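Drotmont Indoor Growing Trial: Call for Household Participants

Posted March 4, 2021

McPhee is recruiting 191 households for a home trial of potting mixes used with common houseplants. The trial compares water retention and root condition across two peat-free mixes and one standard mix. Enrollment stays open until all places are filled.

What participants do

Each household receives 7 potted plants of one species, a moisture probe, a scale and a record booklet. Plants are kept indoors at normal room temperature, out of direct sun. Participants weigh each pot before and after watering, enter both values in the booklet, and rate leaf condition on the printed chart. Recording takes some 20 minutes a week. The trial ends in August, when the pots are collected for root washing and dry weight measurement at the Drotmont site.

Mixes are coded. Neither the household nor the field staff will know which mix is in which pot until the data set is closed. Please do not repot, fertilize or add anything to the surface of the mix. A plant that dies stays in the trial – enter the date and leave the pot in place until collection.

Who can apply

Applicants must be 18 or older, live within the Drotmont delivery area and expect to stay at the same address through the end of August. No growing experience is needed. Households with cats or dogs are eligible if the plants can be kept out of reach. Commercial growers and employees of potting mix suppliers are excluded.

Pots are moved only for weighing and should go back to the same position, facing the same way. Hold the pot by its sides and not by the stem or fronds.
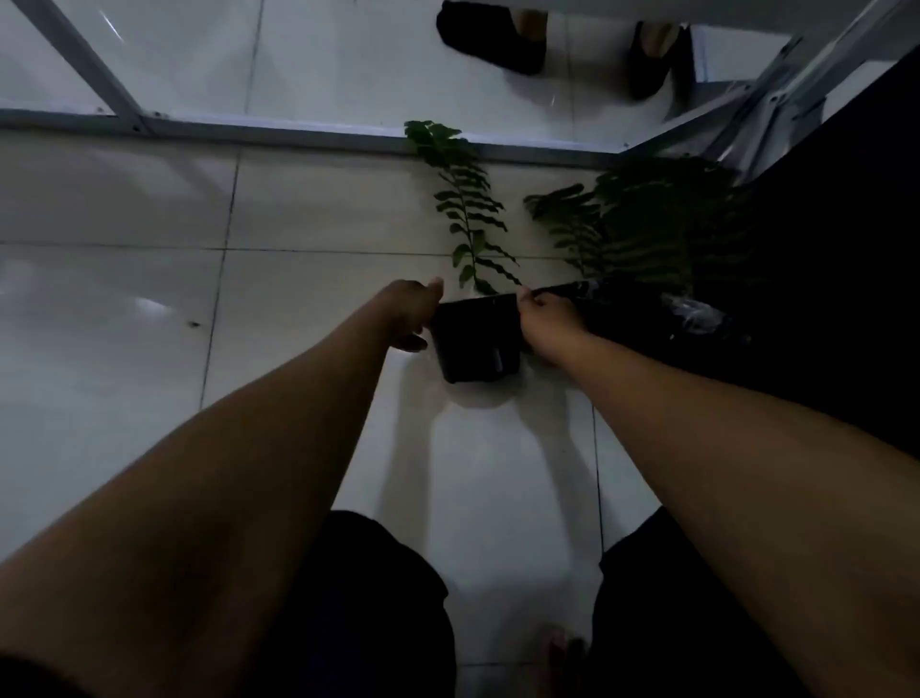 Rawiri Brunton wrote after the pilot round that the weighing was easy enough, but the booklet needed a separate column for water that drained into the saucer. He had been writing it in the margin and was not sure the figures were being read. The column has been added, and drained water is now recorded in milliliters.

Payment and data

Households that return a complete booklet are paid $120 after collection. Partly completed booklets are paid in proportion to the weeks recorded. Plants are not returned, but the probe and scale may be kept. Names and addresses are stored apart from the plant records and deleted once payment has cleared.

How to apply

Request the application form from Azlan Liem at the McPhee trials desk in Drotmont. State the number of people in the household, the direction your main window faces, and any pets. Applications are handled in order of receipt – incomplete forms are sent back and lose their place.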